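From: Tobias Dvorak
To: Satatbridge automation list
Date: July 19, 2021
Subject: Re: Stono gripper kit, is it worth the money?

Fidelina Sánchez wrote:
> Has anyone on the list tried the Stono gripper kit on a larger arm?
> Wetosa offers it to us for 4000 dollars, with 2 sets of fingers and
> the mounting flange. I would like to know how it behaves near the
> wrist, and what you do with the cables. Our budget closes soon.

Hello Fidelina,

We have had the kit on trial since March, so I can answer a part of your questions. Please excuse my English where it is not so smooth.

The mounting was easy. The flange is short, and this I like, as the gripper does not hang too far from the wrist. We used the narrow fingers for nearly all the work. They are good for small parts and light packaging. For cloth I would not choose them, the grip is too small and the fabric slips out when the arm speeds up.

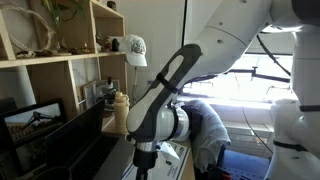
The arm over the desk, with the black gripper pointing straight down under the silver flange.

About cables: the arm has its own thick one, and you must leave enough slack for it. On our first day I fixed everything too tight and the arm stopped with an error at the end of its reach. Now I move each joint slowly by hand before I close the last strap. It takes five minutes and I recommend it to everybody.

The software is the weaker side of the offer. The manual covers only the basic commands, and the force setting is explained on one page, with a table I still do not fully understand. I wrote to Wetosa two times. The second answer was helpful, the first was only a link to their catalogue.

For the price, I think 4000 is too much if you need only one set of fingers. Ask them for the kit without the second set. They offered this to us for 2000, but you must ask, it is not on the price list.

I can send you my settings file if your controller is the same as ours. Which version do you have?

Regards,
Tobias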